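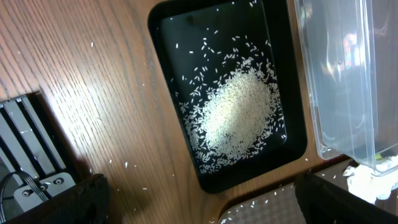 Rice on the black tray, big clear container standing by.

Home | Reviews | Kitchen | Storage | Pantry | About | Contact

The Brokstead dish rack: a plain grey thing I've grown very fond of

I bought this rack in August to replace a wire one that had left orange spots all over the bench, and I've been boring my friends about it ever since. It's plastic, it's grey, it's made up of a grid with little upright tines, and it has quietly become my favourite thing in the kitchen (my sister Suqin has asked me to stop sending photos).

First, the job I put it through. I was moving our rice into one of those tall clear containers, and I like to tip it out on a flat black tray first so I can look it over. White grains on black, you spot a husk straight away! It also gets rice everywhere, on the table, on the mat, in my sleeves. Everything I use for that gets washed afterwards and goes in the rack.
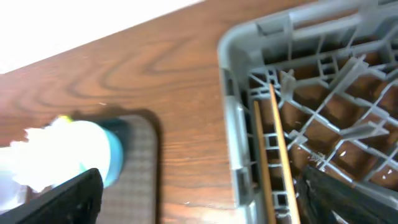 Chopsticks were the great failure of my old rack. They'd slide through the wires and end up lying in the puddle underneath. With the Brokstead the dividers are close enough together that I can stand a pair up along the side and they stay put – even the skinny ones my neighbour Baoshan gave us, which fall through everything. Small plates stand up nicely too. Big dinner plates lean a bit, and I wouldn't try more than four of them at once.

It weighs 800 grams on my kitchen scales, light enough to carry to the sink one-handed and rinse under the tap. I do that every couple of weeks with an old toothbrush for the corners, where crumbs and the odd grain like to hide.

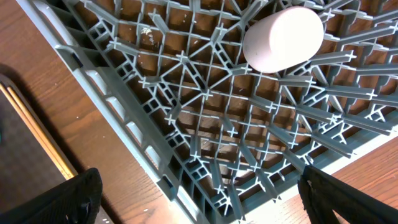

Odd-shaped things can just be laid down flat on top of the tines. I was worried they'd poke or scratch, but so far there's not a mark on anything, and I've had it nearly 2 months.

Grumbles? There's no drip tray, so you'll want a mat or a towel underneath. And I'd love it in another colour, maybe a dark green. I tried the Pirau rack at my mum's place as well, and it's handsome, but the gaps are too wide for my chopsticks.

I'd buy it again tomorrow. Next up I'm looking at pantry labels.

Comments

Hongjun Long
Does it fit beside a single sink? Ours is tiny.

Lanying Hou
Had the Pirau for years and yes, the chopsticks go straight through. Ordering this one!

Jianhua Xu
Try a baking sheet under the tray when you pour the rice. Catches most of the runaways.

Older reviews | Newer reviews | Back to top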